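Filed under: Home > Small Storage > Tried It
3 min read

The Tarnico handled basket, reviewed by a person with low expectations

I bought the Tarnico in January to replace a wire one from Clavari that had been snagging sweaters for 7 years. It cost $9, a sum I have lost in couch cushions. It is plastic, it is very red, and the website calls it a "carryall system." It is a basket.

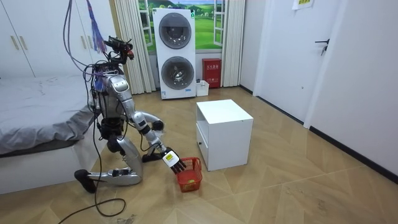
The red basket on the floor, next to the white cabinet.

First, the color. If your bedroom runs to cream curtains and white furniture, the Tarnico will look like a stop sign that wandered in. I got used to it by the second week. I also stopped tripping over it, so maybe they know what they're doing.

The handle is the best part. It sits up from the rim where your hand expects it, and it doesn't pinch. The Clavari had two wire loops that met in the middle and disagreed. 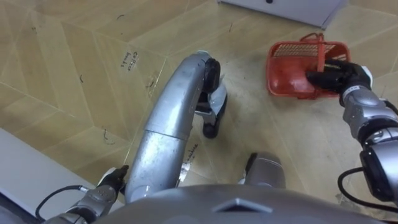

On a hard floor it slides more than I'd like. Nudge it with a foot and off it goes, under the bed if it can manage it. A few felt dots would help, though then you are spending real money on a $9 basket.

Small things stay put as long as they're bigger than the openings. Fruit, fine. Socks, fine. Hair ties leave one at a time. I keep mine by a low cabinet and move it up top when I vacuum – a trip it handles better than my knees do.

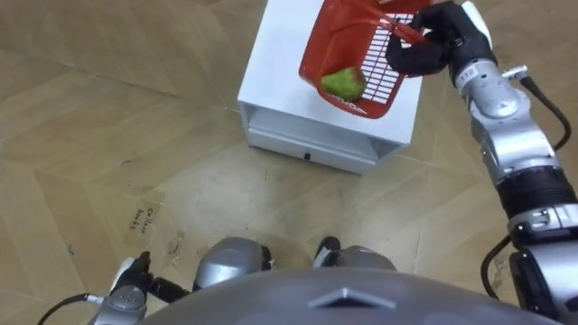
Solbergfan says the openings are the whole point, and that anyone storing hair ties in a basket deserves what they get. Fair enough. The Solberg version has closed sides and costs three times as much, and I have decided to blame the hair ties.

Cleaning takes a minute in the tub. Dust does collect in the grid, and an old toothbrush gets it out.

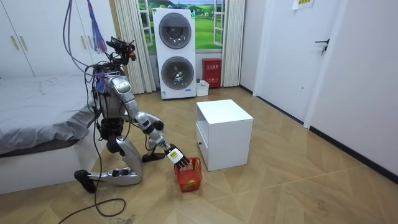
I'd buy it again, in another color if Tarnico ever makes one. Four stars, one held back for "carryall system."

Comments (3)

plumjam: Mine has been in the laundry room since 2000-and-something. Handle still good.

Solbergfan: Three times the price and no toothbrush required.

drawerful: Does it stack? The Plumum ones stack and then never come apart.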